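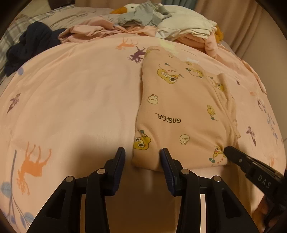 Pink duvet with deer and butterflies, folded top laid on the bed.

Help > Bedding > Washing and care

Questions we get about washing and keeping duvets

8 January 2021
By Damian Gasser

I have worked at the Hollberg shop long enough to have heard most of these more than once, usually across the counter with somebody's arms full of bedding. I've tried to answer them the way I would in person, so forgive me if I wander a bit.

How often should I wash a duvet?

The cover, every week or two, along with the sheets. The duvet inside can go much longer. Twice a year is plenty for most grown-ups, and for children I would say every 3 months, more often if there are juice cups or a dog involved (at my house it was both).

Can I do it in my machine at home?

Often, yes, if the drum is big enough. Push the dry duvet in and see whether you can still fit your arm in over the top of it. If you can't, the water won't get through to the middle and you'll only have a clean outside. The big machines at the laundromat on Iddale Street will take a king size, and they're open late.

What temperature?

Go by the label first, always. If the label has faded or been cut out, warm is a safe place to start for a cotton cover, and cool for anything with a bright print you are fond of. Turn printed covers inside out and do up the buttons or the zipper, or you will find every sock in the house inside it afterward.

My child's cover has faded. Did I do something wrong?

Probably not! Sunshine does more of that than washing does, especially when the bed is under a window. Hot water and too much detergent come next. I use half of what the cap suggests and have never had a complaint from the family, who do complain about other things.

Why has the filling gone lumpy?

Nearly always it came out of the dryer too early. Filling clumps when it is damp in the middle, even if the outside feels lovely and dry. Use low heat, take it out every half hour, give it a good shake, turn it over and put it back. A couple of clean tennis balls help. It can take a whole evening, so start after lunch if you want to sleep under it that night.

I see the Droline tag says "fill 800." Is that warmth?

It's the weight of the filling in grams. A heavier one is generally warmer if you are comparing two duvets with the same kind of filling, but you can't compare down with polyester that way. Our lighter one, the Lanz, is 636, and plenty of customers keep it on all year with a blanket over it from November on.

Where do I put the spare one?

Somewhere dry, in a cotton bag or an old pillowcase. I'm not a great fan of the vacuum bags for down – it never seems to puff up the same – though for polyester they are fine for a season. Make sure it is dry right through before you put it away, and then leave it another day anyway.

Do you take old duvets back?

We do, clean and dry please, at the counter during shop hours. Last year we passed along 1,119 of them, mostly to animal shelters. Covers and pillowcases are welcome too, but we can't take pillows.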